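The Red One

Inna Karpenko had lost the red one again, and she was delighted about it.

"Good!" she said, on her knees under the bench. "Now we get to look for it."

Azlan did not think this was good. He had been at the Rimel workshop for two weeks, and in that time he had learned that everything in it had a place, and that nothing was ever in it. The tape lived in the kettle. The good scissors lived in Prasetyo's coat, and Prasetyo was in Skastberg until August.

But oh, the drawers! He loved the drawers. There were 20 of them along the back wall, shallow and wide, and every one stuck a little before it gave. He pulled them out one after another and called back what he found.

"String. More string. A harmonica!"

"Leave it out, I've missed that!"

"A ticket for the Dijkstra ferry, number 951."

Inna came out from under the bench with dust all down her sleeve. "We never took that ferry," she said. "It rained so hard that we stayed on the dock and ate plums out of the bag, me and Raghavendra, and it was the best afternoon of that whole year." She took the ticket and put it in her shirt pocket, and for a minute she forgot to look for anything.

Azlan went on alone. He tried the windowsill and the jar of brushes. He lifted the rag by the sink – nothing. Then he turned toward the white panel, which he must have walked past ten times that morning, and there was the pale green hollow on its left side, smooth and oval like the inside of a spoon.

"Inna," he said. "Inna, come look!"

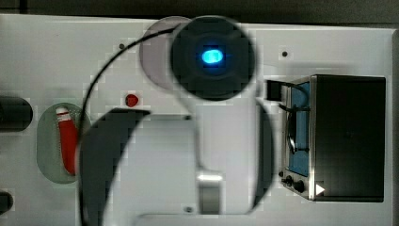

Red, with its white band, lying at a slant in the green hollow.

She came over wiping her hands and laughed so loudly that the pigeons left the roof.

"Did you put it there?" he asked.

"I might have. What a wonderful spot for it!"

He reached for it, but she caught his wrist.

"Wait," she said. "Let's have lunch first. Then we can find it again."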